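Antes de empezar: este capítulo da por hecho que ya has leído el de seguridad y que la máquina de coser Hinero está desembalada y sin enchufar. ¡Lo que viene ahora es la parte bonita!

## 4. Enhebrado y primera costura

### 4.1 Preparar la canilla

1. Levanta el portacarretes hasta que haga clic y coloca una bobina de hilo de poliéster. El primer día, mejor de un color que contraste con la tela: verás cada puntada y aprenderás el doble.
2. Pasa el hilo por la guía superior izquierda y dale una vuelta completa al disco de tensión.
3. Mete el extremo por el agujerito de la canilla, de dentro afuera, y encájala en el eje del devanador.
4. Empuja el eje hacia la derecha. La aguja queda desconectada.
5. Enchufa la máquina, sujeta el cabo del hilo y pisa el pedal con suavidad. A las pocas vueltas, para, corta el cabo a ras y sigue hasta que la canilla se llene.

**Nota:** una canilla bien devanada se nota firme al apretarla con la uña. Si está blanda o abombada por un lado, deshazla y repite; un minuto perdido aquí te ahorra media tarde de nudos.

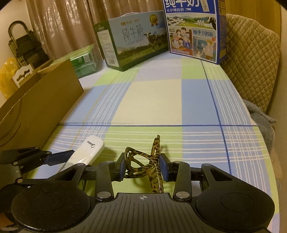 **¿Puedo usar canillas de otra máquina?**

Solo si son de la clase indicada en la tapa de la lanzadera. Una canilla apenas más alta entra sin protestar, pero roza y acaba desajustando la tensión inferior.

### 4.2 Enhebrar el hilo superior

1. Apaga el interruptor y sube el prensatelas. Con el prensatelas bajado, los discos de tensión están cerrados y el hilo se queda por fuera (es el fallo más repetido con diferencia).
2. Gira el volante hacia ti hasta que la aguja llegue a su punto más alto.
3. Baja el hilo por el canal derecho, rodea la curva y súbelo por el izquierdo.
4. Engánchalo en el tirahilos, de derecha a izquierda, y bájalo hasta la guía de la aguja.
5. Enhebra de delante hacia atrás y deja unos centímetros libres.

**Precaución:** no gires nunca el volante en sentido contrario. El hilo se enreda en la lanzadera y la aguja puede partirse.

Farzana Rajput, que revisó la traducción de este capítulo, propone un truco que nos encantó: cortar el hilo en diagonal y humedecer el ojo de la aguja en vez del hilo. ¡Pruébalo, entra a la primera casi siempre! 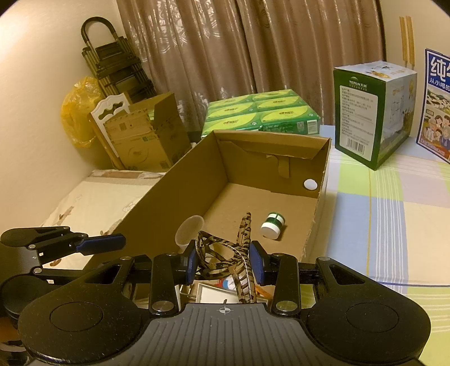 Cuando los dos hilos estén en su sitio, sujeta el superior, da una vuelta completa al volante y tira con cuidado: asomará la lazada del inferior. Lleva ambos cabos hacia atrás, por debajo del prensatelas.

### 4.3 La costura de prueba

1. Dobla por la mitad un retal de algodón de 40 cm.
2. Elige la puntada recta y pon la tensión en la posición central.
3. Baja el prensatelas y clava la aguja con el volante.
4. Pisa despacio. Guía la tela con las dos manos, sin tirar; los dientes ya la arrastran.
5. Remata con unas puntadas hacia atrás y corta.

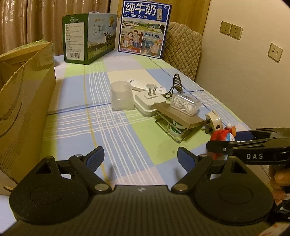

Dale la vuelta al retal y compara las dos caras. Si por debajo aparecen bucles, vuelve a enhebrar arriba antes de tocar la tensión. Si el hilo inferior asoma por encima, baja la tensión superior medio punto y cose otra línea. Guarda los retales con el ajuste anotado a lápiz: dentro de unos meses serán tu mejor chuleta.

### 4.4 Agujas

- Cambia la aguja cada 12 horas de costura, o antes si oyes un golpecito seco al perforar.
- La cara plana del talón va siempre hacia atrás.
- Para punto y licra, punta de bola.

Para el siguiente capítulo (cremalleras, ¡por fin!) necesitarás el prensatelas estrecho de la bolsa de accesorios.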